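Home | Reviews | Shop Gear | Budget Guides | Contact

Trallow two-arm bench package – review

We spent most of our automation money on this one, so I wanted to live with it for a good while before writing anything. Short version: I love it, and I'd buy it again tomorrow (with a slightly different parts list, more on that below).

Our shop takes apart and rebuilds office desktops. The Trallow package got us two arms, the slatted aluminum bench and a controller, and then we added a fixture plate from Ulla for 2133 dollars. I argued against that plate for weeks! I figured we could bend something up ourselves. I was wrong – a gripper needs its parts sitting in the same spot every time, and the plate does that job beautifully.
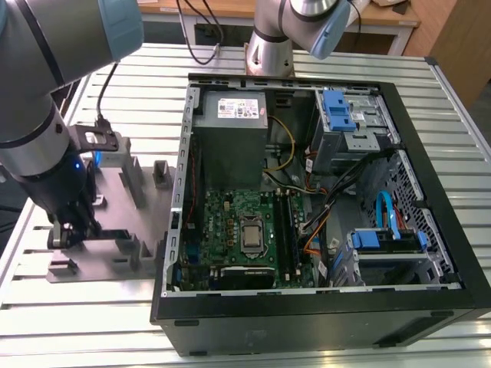 Firkix, December – With a tower on its side and the panel off, there's plenty to keep two arms busy: memory slots, a graphics card, a drive bay, and cables running every which way. Cables are still the hard part. If you're planning a budget, put down more hours for those than for anything rigid, and then add a few more.

Jeferson Magalhães did our setup and talked me into buying the second arm up front. Adding it later would have cost us another 3000 dollars in bracket work and reprogramming, going by the quote from Russo. Best advice we got all year.

What I'd change: order spare gripper fingers with the first shipment. Ours took eight weeks to arrive on their own, at 67 dollars a pair, and I fretted the whole time. I'd also measure your doorway. The bench comes in one piece and it is heavy!

The software is friendly, the manual is readable, and the support line picks up before 8 in the morning, bless them.

Five stars from me, four and a half if I'm still mad about the fingers.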